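Speaker notes
Session: Opening, Checking and Recording Desktop Computers Before Reuse
Presented by the Equipment Reuse Office, Presavby Institute
Speaker: Kalkidan Woldemariam
Session chair: Nabil Aoun

Slide 1. Title

Good morning, and thank you for joining the June staff session. My name is Kalkidan Woldemariam and I am responsible for the intake bench at the Equipment Reuse Office. I would like to thank Nabil Aoun for chairing, and our colleagues from the Foldale site, who are attending in person for the first time.

The subject this morning is the first inspection of a desktop tower. I will cover how a machine is received, how it is opened, what is looked at once the side panel is off, and what is written down. Repair is outside the scope of this session. Bereket Sisay will speak on repair and testing after the break.

[Pause for late arrivals. Confirm that everyone has the two-page inspection form.]

Slide 2. Where the machines come from

In the last intake period the office received 802 desktop towers. The largest share came from teaching rooms that were being refitted, and the remainder from administrative offices. Of the total, 312 were passed for reuse at the first inspection and went directly to the storage shelves with no further work.

I would ask the audience to keep that second figure in mind. Those machines needed a careful look, a clean interior and an accurate record. The time spent on each was short, and it was time well used.

The machines that did not pass were held for repair or set aside for parts. Gadisa Belay maintains the parts list, and a copy is available at the back of the room.

Slide 3. Receiving and labeling

Every tower receives an intake number before it is moved to the bench. The label goes on the outside of the case, on the top rear corner. Please do not place it on the removable side panel. Panels are exchanged between cases more often than we would like, and two records were mixed up last year for exactly that reason.

The storage drive question is settled before anything else takes place. If the sending department has not signed the data release, the machine stays in the locked cage at Gebretsadik Hall. Staff at the bench have no authority to make exceptions.

[If asked about laptops: these follow a separate procedure. Refer to Henok Tesfamariam.]

Slide 4. Preparing the bench

The bench should be clear, well lit and large enough for the tower to lie flat on its side. The power cord is removed, and the power button is then held down for several seconds to release any charge left in the system. A grounded wrist strap is worn from this point until the panel is back in place.

Screws go into the divided tray in the order in which they are removed. Colleagues at Foldale have been using paper cups. We would prefer that both sites use the tray, and new ones have been requested.

The lamp deserves a word of its own. A lamp placed too close to the case throws glare off the bare metal and leaves the lower corners in shadow. Raise it, and turn it toward the drive bays first. The board is usually easy enough to see.

Slide 5. Reading the interior

[Leave this slide up for the full section. Allow the audience a moment to look before speaking.]
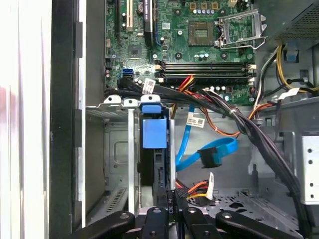 Slide 5: Interior of an open desktop tower, with the motherboard, memory slots and cabling exposed.

We take the board first. This one is green, and it is crowded, as most of them are. Four black memory slots run in parallel across the middle, with white latches at both ends. On the inspection form, memory has its own line. Write the number of slots and the number of modules as separate entries, so that a later reader knows whether there is room to add more.

The processor area comes next. You will notice the metal bracket standing open beside the socket, with its lever up. Whenever a bracket is found in this position, the socket is to be treated as exposed. Keep fingers, tools and loose screws away from the contacts, and fit a protective cover if the processor is not to be installed the same day. Record the position of the bracket as found.

The expansion slots are entered by type. On this board there is a white PCI slot with a black slot on either side of it. Small stickers, such as the white one on the right-hand slot, are left in place. They sometimes carry information that is needed later, and removing them can leave adhesive behind.

I will finish this slide with the cables. The thick black bundle sweeping across the case passes over the lower edge of the board, and a bundle of that size can easily hide a connector or a screw. Lift it gently, look underneath, and let it return to where it was. Do not pull on it to gain space. If it must be moved, release the tie first and note that you have done so.

[Take questions on the form here. Limit to five minutes.]

Slide 6. Dust and cleaning

Light dust is removed with a soft brush and low-pressure air, working from the top of the case downward. Fans are held still while air is applied. Household vacuum cleaners are not permitted at either site. Heavy deposits are reported to the bench supervisor — please do not attempt to clear them at the bench.

Slide 7. Completing the record

The Sullaseo register now requires 100 percent of fields to be completed before a machine can be moved to a shelf. Where a part is absent, enter "none." Where it could not be checked, enter "not checked" and give your initials. A blank field will be returned to the person who opened the case.

Handwritten forms will be accepted until the end of the quarter. After that, all entries are to be made at the terminal beside the bench.

Slide 8. Contacts and next session

Questions about intake may be sent to my office. Questions about parts go to Gadisa Belay, and questions about the register to Henok Tesfamariam. The session on repair and testing begins in this room after the break. Please bring your inspection form, and return any borrowed wrist straps to the desk by the door.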